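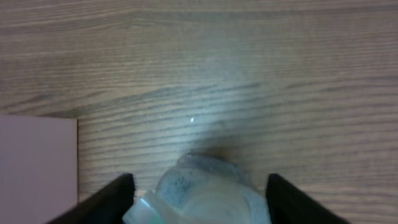
*Wrist view, gripper over the table, pink piece at left.*

**Glare on the table throwing off our detection**

Basine – posted December 29, 2025

Our school club arm has to find clear plastic pieces on a wood tabletop. The threshold script keeps picking the pale shiny patch in the middle instead. I've tried cutoffs of 200 and 272, and the second one finds nothing at all. Any ideas before we start again?

**Raghavendra Poojary**

An 8-bit image only goes up to 255, so 272 will never match. Lock the exposure first, then move the lamp to the side until the sheen is out of the middle. Our team at Fleltdale also put down a matte grey cloth – check your rules allow it.

**Tello**

get a better camera

**Édgar Salazar**

Agree on the lamp. I'd also mask out the gripper fingers, as they're always in the same spot at the bottom of the view. Colour won't help much with clear plastic, so try edges.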